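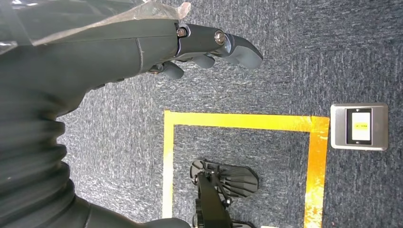 Archana Kashyap asked before the tour had properly begun whether a washing machine could still be repaired after ten years, and whether the Skokville plant kept the parts to do it. The reply was that door seals, pumps and drum bearings are stocked on site for every model now in production, and that older models are served from a separate store in Dunstead.

Home Members Visits Reports Contact

Visit to the Zundasen appliance works, Skokville
16 October 2014
Reading time: 2 minutes

The association was received at the main gate by the plant's visitor office. The party numbered 11, drawn from retail members and independent repair shops. The program had been agreed in May and followed the usual order – a short talk, the assembly hall, the test rooms and a period for questions.

The Skokville works makes front-loading washing machines and a smaller number of dishwashers. Cabinets arrive as flat steel sheet and are folded and joined in the first hall. Drums are formed in the adjoining building and balanced before they are fitted. Members were shown the balancing station at some length, and several asked about the limits allowed for a drum at full spin speed. The plant does not publish these limits, but the staff explained the method used.

The test rooms were of most interest to the repair shops. A sample is taken from each shift and run through 30 complete cycles with a weighted load. Noise is measured in a closed room at the end of the corridor. Members were admitted in two groups, as the room is small. A machine in the Azar range was running at the time, and its final spin could be followed without raising the voice.

Water use was raised by two members. The plant stated that the shorter programs are chosen far more often than the long economy program, although the economy program is the one on which the energy label is based. It was agreed that sales staff should explain this difference more clearly to customers. A revised leaflet is in preparation and will be sent to members when it is printed.

Some concern was expressed over sealed outer tubs. On 4 of the models now in production the tub is welded, so a worn bearing means replacing the whole assembly. The plant accepted that this raises the cost of repair – in certain cases beyond the value of the machine – and said that a bolted tub is under study. No date was given.

The association thanks Zundasen for its hospitality and for the time given to questions. Members who wish to receive the parts list for Dunstead should write to the office, stating the models they service.

Previous report Next report Back to Visits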